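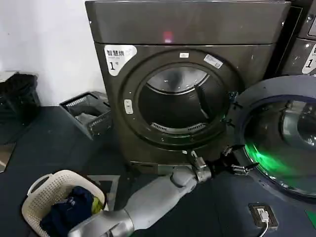
Notebook, emulation bench - October

Picking up from the stutter thing. Olix build still drops frames in the canal level, same spot every run, right when the boat turns under the second bridge. Menus fine. Intro fine. Tried all of it again on the Emwood box so we stop blaming the old laptop.

Settings at start: internal res 3x, vsync off, audio on time stretch, shader cache wiped. Speed limiter on. Save state loaded from slot 6 (Vega's, not mine - mine is from the older build and crashes on load).

First run bad. Sound goes crunchy a moment before the picture hitches, which I had backwards last time. So audio buffer isn't just suffering from the slow frames, it is going first. Maybe. Frame log says over 800 texture uploads in one frame at the bridge. Next frame nearly none. Then normal.

Dropped res to native. Same hitch. So not the GPU, or not only. Should of tried that on day one.
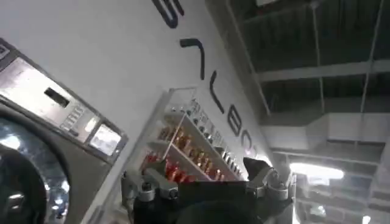 Audio backend

Swapped to the Keskin plugin. Crackle gone but now the music runs behind the picture and never catches up. Latency set to 1000 was silly, left over from somebody's test, put it back to default. Better. Still late after a loading screen.

Stock backend with stretch off: crackle back, timing right. Pick one I guess. For the rest of the runs I stayed on stock so the logs compare with last week's.

Texture cache limit was 3000 entries in the config file. The settings window shows something else, it doesn't read that line at all. Raised it by hand, restarted, hitch is smaller. Not gone. You can still feel it on the pad but the log spike is maybe half as tall. Need to check if the old value comes back when you save from the window, I think it does, it did once and then I couldnt get it to do it again.

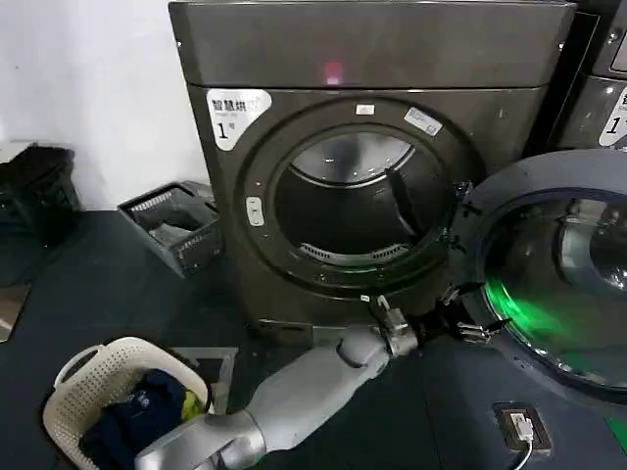 Dryer no. 1

Skarphéðinn read the log over lunch and thinks the game rewrites the water palette every time the boat changes direction, so the cache treats every water tile as new. Would explain the bridge, and also the little hiccup at the harbor wall that I wrote off as disk. His fix is to hash the palette apart from the texture. I had a go with the debug switch Walance left in the branch. It builds. Water turns green, boat invisible, frame rate perfect. Progress of a kind.

Green water is only in hardware mode. Software renderer shows the right blue and no hitch, but it's too slow to play at, slideshow in the market.
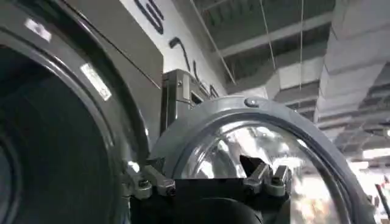
Vega Sotomayor
Build and test

Adding mine in here so it's in one place. Ran the same save on the Walance branch at 4:30, switch off, then on. Off: hitch as above. On: green water, but my boat IS visible, only the sail is missing. Different driver version from the Emwood box so that may be all it is. Don't update that one yet please, want both to compare.

Also the config thing is real. Cache line gets overwritten when you close the settings window with the X, and is left alone if you hit cancel. Tried it both ways a few times, same result.

To do
- palette hash, proper version, not the debug switch
- send frame log from both machines to Skarphéðinn
- new save state before the second bridge, slot 6 is getting confusing
- check harbor wall with the cache raised
- pad drift on the left stick, seperate problem, swap cable first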